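I finally read the Fledside write-up on two-arm laundry folding, the one that's been going around since July. Long thread, mostly complaints, a few nice things near the end.

The claim, in their words as I understand them: a policy trained with "staged resets" folds shirts better than one trained on the same amount of ordinary demos. They call the method Molleo. I have no idea what it stands for and the write-up doesn't say.

What a staged reset is: when a fold goes wrong, you don't start over from a fresh crumpled shirt. You put the cloth back to the last decent stage and collect from there. So the training data gets heavy on the middle of the task, where things usually fall apart.

I like that idea. It's cheap, it's easy to explain, and anyone who has watched a gripper chase a sleeve for a full minute knows the middle is where the trouble lives.

My problem is with what they measured.

The headline number is 22 trials. That's 22 for everything, both methods together. The new method gets 15 of them. The baseline gets the leftovers. Why would you give your own method more tries than the thing you're comparing it to? The write-up doesn't say.

And then the success rule. A fold counts if the cloth "ends in a compact shape with no part hanging off the work surface." Read that again slowly. My nephew's gym shirt passes that test on the floor of his room.

There's no measure of how the edges line up. No before-and-after size. No second person scoring without knowing which policy ran. One rater, yes or no, and the rater is on the author list.

Folding is a bad task for yes/no scoring. There's a huge gray area between "a shirt I'd put in a drawer" and "a lump with corners," and all of the interesting differences between methods sit inside that gray area.

For reference, their setup as shown in the write-up: 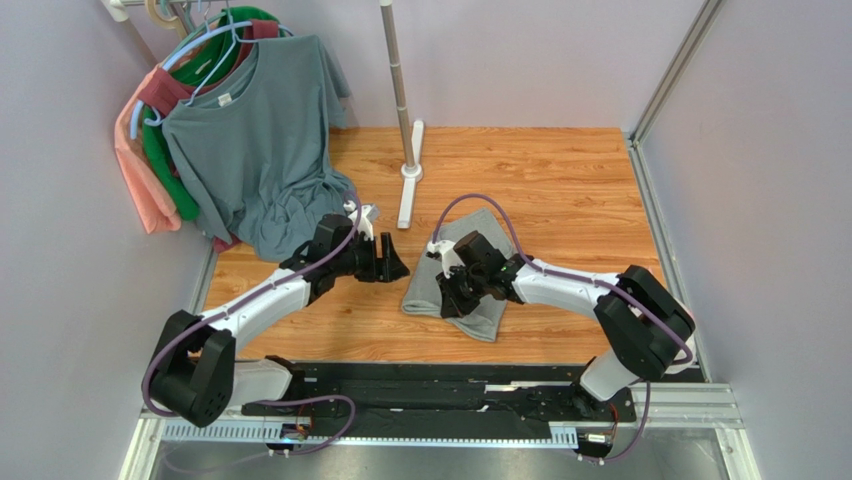
Right gripper down on the folded gray cloth, left one just short of its edge. Rack of other clothes at the back left.

Look at the cloth first. It's folded, and it's sitting at an angle near the center of the table. I can't tell from one still whether that's the finished product or a step on the way, and under their rule I'm not sure a rater could either.

Now look at the left arm. Its fingers are open to the bare wood with nothing in them. Fine, one still proves nothing, arms take turns. But the title says "bimanual," and I'd like one number for how much of the fold needs both hands at once. If one arm is doing most of the work while the other one waits, then you have a one-arm method with a spectator.

They must have this in the logs. Gripper open or closed, both sides, per time step. It's an afternoon of work. Please plot it.

Next, the clothes on the rack. There's a blue-gray shirt in front, plus maroon, bright green and peach. Nice spread of colors. The results table has no column for garment or color. Did it fold all of them? Did it fold one of them many times? "Generalizes across everyday garments" is in the abstract, and I went looking for the part that backs it up. There's a paragraph. It has no numbers in it.

Color matters more than people think here. Gray cloth on orange-brown wood is a pretty kind pairing for a camera. Show me a tan shirt on that same board and then we can talk about everyday garments.

Same goes for the walls. Plain, pale, on every side I can see. I have no objection to a tidy enclosure, I've built a few. But the write-up says "unstructured home setting" twice, and my home has a cat and a window.

A few people have sent me the Bañuelos replication as proof that it holds up. I read that too. It's 9 trials, a different table, and towels. Towels! A rectangle is the easiest thing you could pick. No sleeves, no collar, no wrong side up. I'm glad somebody tried, and the notes are careful, but it doesn't replicate a shirt result.

Their notes do have the most useful line in either document, though – they spent up to 15 minutes getting one ruined towel back to "the last decent stage" by hand, because two people didn't agree on which stage that was.

That's the hidden cost of the whole method. A staged reset needs a human who can recreate a half-folded state over and over. If the resets are sloppy, you're just adding random variety to the data, and maybe THAT is what helps. The obvious control is messy resets versus careful ones. Nobody ran it.

OK, nice things, as promised.

They list the failures they saw, in plain words, including the embarrassing ones. Double grabs, dropped hems, a sleeve folded under and never found again. Most write-ups in this area give you a highlight reel and a link to Plustico merch. (Kidding. Mostly.)

They also kept the total collection time equal between the two methods, reset time included. That's the right way to do it and plenty of groups don't bother.

So where am I? I think staged resets might help. I'd guess the effect is real and smaller than the abstract makes it sound. I would not change how I collect data because of this write-up.

What would change my mind: same number of trials for both methods, a results table split by garment, a ruler on the finished fold, and a rater who doesn't know which policy ran. None of that needs new hardware.

If anyone from Fledside is reading, I'd happily score the videos blind. Send them unlabeled, in random order, and I'll post my sheet next to yours.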